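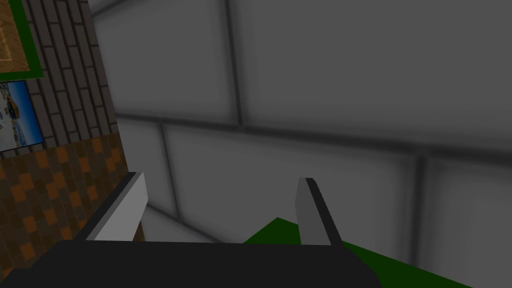 Handout 5: Currency Pegs, and How They Come Apart
International Money for Non-Specialists
Instructor: Toshiko Nagano
Revised September 14, 2024

Read this before class. The problem set assumes you have, and so will I.

1. What a peg is

A peg is a promise by a central bank to swap its own currency for somebody else's at a fixed price. The promise is easy to make. Any government with a microphone can do it. Keeping it takes foreign reserves, high interest rates or capital controls, and usually some unhappy mixture of the three.

Last week we looked at floating rates, where the price moves and everybody complains about the movement. Under a peg the price stays put and the complaints go elsewhere: to unemployment, to the cost of borrowing, to the line outside the import license office.

2. The case we'll use all term

Our country is Velance, whose currency is the tadach. (Kobina Mensah, who taught this course before me, named both. Direct your objections to him.) The Bank of Velance pegs the tadach at 30 to the dollar and begins the year with $4,000 million in reserves. Velance exports fertilizer and imports nearly everything else, including, in a bad year, fertilizer.

Suppose fertilizer prices fall. Fewer dollars come in, but importers want as many as before. At 30 to the dollar there are now more people selling tadach than buying. In a floating system the tadach would slide until the two sides matched. Under the peg, the central bank has to step in and buy the extra tadach with its dollars.

Notice what happens to the money supply. Every tadach the bank buys back leaves circulation. Banks get short of cash, short-term interest rates go up, and spending slows. Left alone, this would cut imports and ease the pressure. It is seldom left alone, for reasons that become clear around election time.

3. Sterilization

A central bank that dislikes the rise in interest rates can undo it by buying government bonds from local banks and paying in fresh tadach. The cash goes back into the system and rates settle down. This is called sterilized intervention, a term that makes it sound much cleaner than it is.

The trouble is that the pressure on the peg hasn't gone anywhere. Importers still want dollars, and now they have the tadach to buy them with. The bank is bailing out the boat and pouring the water back in at the other end -- politely, through the bond market.

Students mix up two statements here, so write them both down:
Unsterilized: reserves fall, money supply falls, interest rates rise.
Sterilized: reserves fall, money supply stays about the same, interest rates stay low for now.

"For now" is worth a mark on the exam.

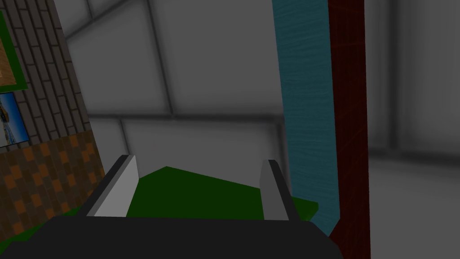
Why don't speculators wait until the reserves are completely gone before they attack?
Whoever waits for the last dollar won't get it. Each trader knows the reserves will run out and wants to sell tadach while the bank is still paying the old price, so the selling moves forward in time. The attack comes while the bank still has a respectable pile, and the pile then vanishes in an afternoon.

4. The arithmetic of running out

Go back to Velance. Say the bank loses $2 million a day in ordinary trade and sterilizes all of it. On paper the reserves last for years, and the finance minister will tell you so with a chart. The chart treats the daily loss as fixed. Once people doubt the peg, exporters hold on to their dollars, importers pay early, and households discover a sudden interest in foreign banknotes. In Mensah's original version of the case, the tadach is let go in May and reopens at 58.

Work out the gain for a trader who borrowed tadach, bought dollars at 30, and paid back the loan at 58. Ignore interest the first time through. Then put it in, and ask how high the overnight rate would have to be to make the trade unattractive. You will get a number no mortgage holder would enjoy.

5. Who pays

Firms that borrowed in dollars and earn in tadach. Our example is Holovko, a trucking company that took out dollar loans when they were cheaper than local ones. Its trucks are fine and its customers still pay. Its debt, measured in tadach, has nearly doubled. Keep Holovko's balance sheet handy, as we return to it in the unit on banking crises, where it has plenty of company.

For next class

Read the Fundatcombe case in the course packet (a currency board, which is a peg with stricter parents). Come ready to say what would happen there if the monetary authority tried to sterilize. Problems 1 through 6 are due at the start of class. Show your units. Last year several people gave the exchange rate in millions.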